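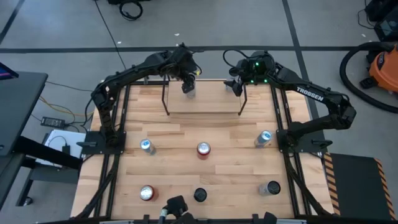 Can restock, both arms on the go.

I've had the Erkoseck leader handles on my desk since December, and I've put 200 recorded demos through them on one job, picking drink cans up off a table and setting them on a little shelf. So this is a review of the handles for that kind of work. If you fold laundry or plug in connectors your mileage will be different, and I'd love to hear about it in the comments.

For anyone shopping: the Erkoseck set is a pair of small arms you hold and move around, and the big arms copy you. Two grips, two finger triggers, a power supply, a USB cable for each side and a bag of screws. The recording software is separate. I use Derelum, which the Erkoseck people recommend in the manual, and I'll get to that further down because it changes how much I like the handles.

Unboxing was fine. The clamps are solid and they fit a thick desk edge, which my last pair did not (I had those wedged on with a cut-up mouse pad for a whole summer). The manual is a folded sheet and the calibration page is printed so small I took a picture of it with my phone and zoomed in. Put the handles in the rest pose, hold both triggers, wait for the beep. If you let go too early it beeps anyway, a slightly different beep, and you find out when your left elbow goes somewhere exciting. Please, Erkoseck, use a light!

OK, how do they feel? Light. Really light, and that's the best thing about them. There's a spring counterbalance in the shoulder that carries most of the weight, so I can stop halfway through a move and think about where I'm going without my hand sinking. On my old handles I got tired and sloppy by mid-afternoon and it showed in the data – can placements creeping forward toward the shelf edge, lots of little corrections at the end. With these I can do a long session and the last demo looks pretty much like the first one.

The triggers are the second-best thing. They have a long pull, and you can close the fingers slowly around a can without crunching it. I worried about empties, since an empty can gives up so easily, but after a morning of practice I stopped denting them. The return spring is a bit stiff for small hands. Mine are medium and I feel it in my index finger at the end of the day.

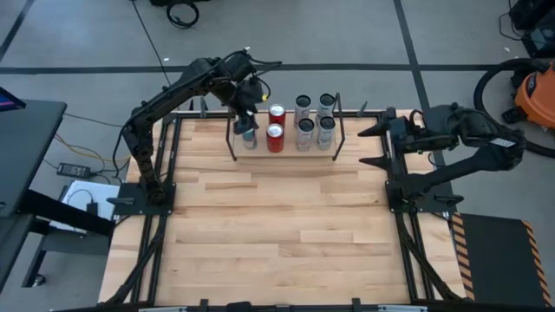
canbench_jo

What I didn't expect to care about is the wrist. Getting a can up onto a shelf means you come in from above, keep it upright the whole way, and let go without tipping its neighbor, and almost all of that is in the wrist. The Erkoseck wrist turns smoothly until near the end of its range, and then there's a notchy spot. You feel it as a tiny click, and the follower copies it as a tiny twitch. With one can on an open shelf, who cares. When you're trying to set one down next to a can that's already there, that twitch is the whole ballgame. I learned to start each grab with my hand turned a little outward so I never reach the notch. It works, but a new operator has to be told, and they'll forget.

Using both hands took me longer than it should have. When I'm working with my left I tend to let my right hand droop, and then the right arm wanders into places I don't want it. Handles with a parking hook would solve this. These don't have one. I bent a coat hanger into a cradle and it's been perfect, so there's a free idea for version two.

Lag is low enough that I don't notice it, and I'm picky. I do notice it if the laptop is running anything heavy at the same time, so I close the browser. No force feedback at all, which at this price I can live with. You learn to watch the can. When it touches down on the shelf it stops moving and your hand keeps going, and if you're paying attention you open the trigger right there. If you aren't, you press it into the board. My early demos have a lot of pressing, and guess what the first trained policy did? It pressed. Very faithfully! I threw those demos out and recorded them over, slower.

About Derelum. It does the recording, playback and trimming, and most of it is lovely. Start and stop are on big keys, there's a sound for each, and you can mark a take as bad right away while you still remember why. The review screen puts the camera views side by side with the joint traces underneath, and you can scrub with the arrow keys. I caught a drifting trigger that way.

What drives me up the wall is that you need a hand to hit the key, and both of mine are holding something. So every take starts with a second or two of me reaching for the keyboard while one arm does a weird little bow. You can trim it, sure, but that's 200 trims. I ended up buying a Flesov foot pedal, which shows up as a keyboard and just works, and I would honestly budget for one from day one. The left pedal starts and stops, the right one marks a bad take. I keep my shoe off for better feel. Don't judge me.

A few tips if you're doing cans or anything can-shaped. Mix up what's on the table. I did my first batch with the cans in neat rows in the same order every time and the policy learned the order. Now I shuffle between takes, colors and all, and I vary how full the shelf is at the start. Mix tall slim ones with the short wide ones too, because the fingers have to come in at a different height and you want examples of both. And shiny tabletops throw reflections, so look at your low camera views early and see if you can live with them.
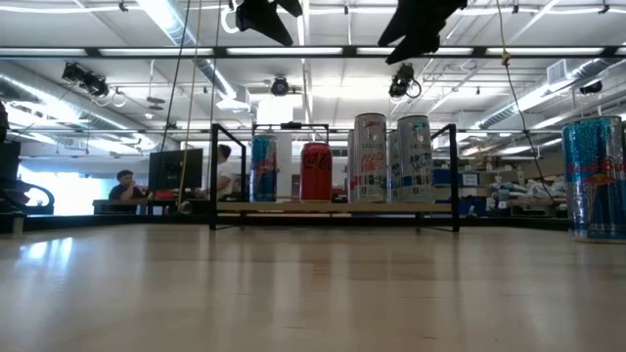

Shelf height, tall cans and short ones.

Also, pick one way of doing the job and stick to it. I fill the back of the shelf first and then the front, always. On days when I got bored and improvised, the data came out muddy and the policy dithered between cans like me in front of a vending machine. If two people are recording, sit together for the first few and agree on the order and on which arm goes first.

Compared with the Rampersad handles I had before: the Rampersad set is heavier in the hand, has a nicer wrist with no notch anywhere, and comes with a proper carrying case. It also has the clamp problem, and the triggers are more like switches, open or closed with not much between. For boxes or blocks I might still pick the Rampersad. For thin aluminum I want that long trigger pull, and I wouldn't go back.

Reliability so far: one loose screw at the left elbow (tightened, dab of threadlocker, fine since), and one USB cable that got flaky where it enters the grip. Erkoseck mailed a new cable without an argument and it arrived in 3 days. The rubber on the right grip is starting to shine where my palm sits. The calibration holds between sessions if you don't bump the clamps, but I redo it each morning with my coffee anyway.

Would I buy them again? Yes, with the pedal, and knowing about the wrist. If the notch gets fixed I'd bump the score up a point without thinking twice.

Good: weight, trigger feel, clamps, customer service
Not so good: notchy wrist, no parking hook, tiny calibration instructions, mystery beeps

Score: 8 out of 10

Edit: a couple of you asked about left-handed use. Both handles are the same apart from the label, so you can swap them. You have to change the sides in Derelum as well, under the device tab, or the arms come up crossed. Ask me how I know. I'm going to try lids and jars next and will update this if the triggers hold up.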